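Shelf notebook, reading corner
March 2, 2021
Last updated by N. Panganiban
Print this entry | E-mail this entry

Took on the dark slatted unit by the window, the one we bought from Dervishi when the old bookcase gave up. The invoice calls it a display cabinet. I would call it a rack for objects that are happy to be seen through. It was made with plants in mind, I'm fairly sure, and we are asking it to hold books, and so far it has been polite about it.

Notes on the unit for whoever gets it next. The two slatted tiers have a thick front rail with notches along the top edge. The notches look very nice and collect dust like a Pestullow filter. A dry one-inch paintbrush gets into them. A cloth does not, whatever Eleni wrote in November. Stop dusting the slats front to back with the spray – it runs down between them and lands on the spider plant, which has put up with enough.

Books: paperbacks only on the slats. The heavy dictionaries stay on the solid boards on the left. Ebuka wants everything spine out, as in a library. On slats you can have spine out or you can have books that stay up, and with no bookends in the budget I have chosen the second. So, flat or leaning, covers showing. It's a reading corner. People pick a book by its cover here and then deny it.

The one called 运作 gets the lower tier, under the white one. It's a good cover for it, two big characters you can read from the door. The red one I have changed my mind about more than once and will probably change it again before anybody reads this.

Plant in its usual spot on the countertop, doors shut under it.
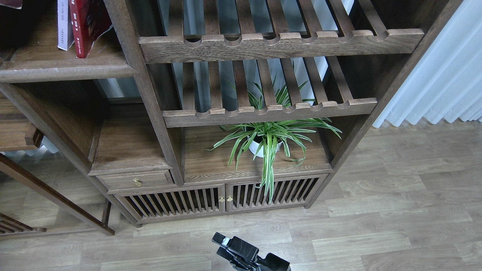
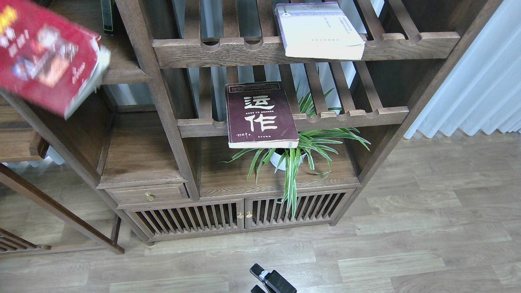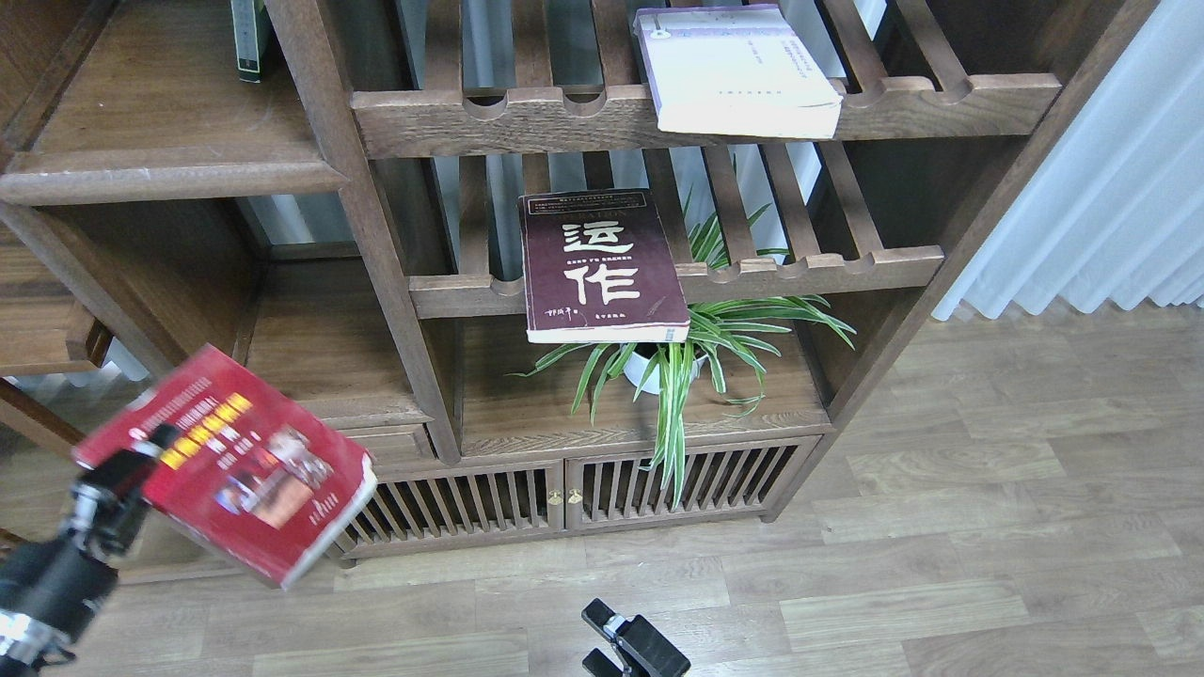
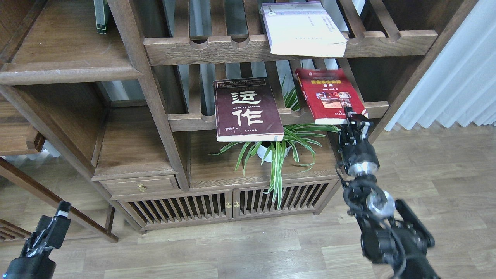

Eleni Stan has read the draft of this and wants it noted that the spine-out rule existed for a reason, namely that people put books back where they found them when they can read the spine, and that a book lying flat attracts another book lying flat, then a mug. She would give the lower tier one month. She also says the paintbrush was her idea, and that the cloth was meant for the countertop and I should learn to read a whole sentence.

Fine. Cloth for the countertop, brush for the notches. The mug point I accept as well, having met the mug.

Other business. The big white book wants to hang over the rail a little wherever I put it on the top tier. Pushing it back means it meets the next gap in the slats and sits crooked, so overhang it is. If it bothers you, go and stand on the other side of the room.

Knobs on the lower doors: brass, small, one each, close enough together that your knuckles get acquainted. Ognjen offered to move them apart. Please don't let him, he still has the drill from the Flillo job and he enjoys it too much.

Felt pads for the base are on order, the stick-on kind, packet of 15, part no. 1093. I know we don't need 15. They don't sell fewer.

Still to do:
- trim the longest leaves on the plant, or at least the ones that get caught when the doors open
- ask Amra if the green book on the left is ours or on loan
- find out what is in the cupboard underneath before planning what to put in it
- label for the drawer, once we agree what it's a drawer of

3 comments | 2 shares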